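The Demo

The man from Nurnodine had brought two grippers, a laptop and a box of doughnuts. Laurinda Sampaio took a doughnut and stayed standing.

"So you hold these," he said, "and you do the job the way you always do it. After that the arm does it."

"After what?"

"After about 500 tries. The more the better."

She ran the packing side at Skarketti, and she had been promised things before. Krasniqi had sold them a sorter that was going to think for itself. It was out in the yard now under a tarp, and pigeons were doing the thinking.

She squeezed one of the grippers. The jaws closed smoothly enough. It felt like a pair of salad tongs built by somebody with a grudge.

"Your sheet says it handles soft packaging," she said.

"It does. Bags, pouches, wrap."

"Who checked?"

He smiled and reached for his coffee. He was young, and he had ironed his shirt that morning — she could see the crease down each sleeve. She almost felt bad.

"Bags slide," she said. "They fold over on you. You grab one by the neck and the rest of it goes wherever it wants. My people know that in their fingers. What do these know?"

"That's what the tries are for."

"Show me on a bag, then."

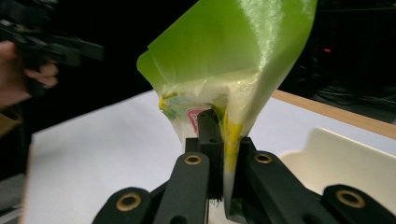 "What happens if the plastic tears?" she asked.

"You open the settings and turn the grip force down, then record that batch again."

"The whole batch?"

"The whole batch, yes."

She wrote that down. He watched her pen.

"And how many batches would we be into before I could leave it alone on a night shift?"

"Most customers are happy at 1,000 tries."

"I asked when I could leave it alone."

He looked at the laptop as if it might help him. Behind the wall the old line was running, the one everyone complained about, thumping along the way it had since June.

"Comari quoted us too," she said. "They didn't bring doughnuts, but they offered to leave theirs here for two weeks, no charge."

"I could ask about that."

"Ask."

He stepped into the hallway with his phone. Laurinda wiped the sugar off her fingers, picked up the gripper again and tried it on the lid of the doughnut box. It took her three goes to get it open.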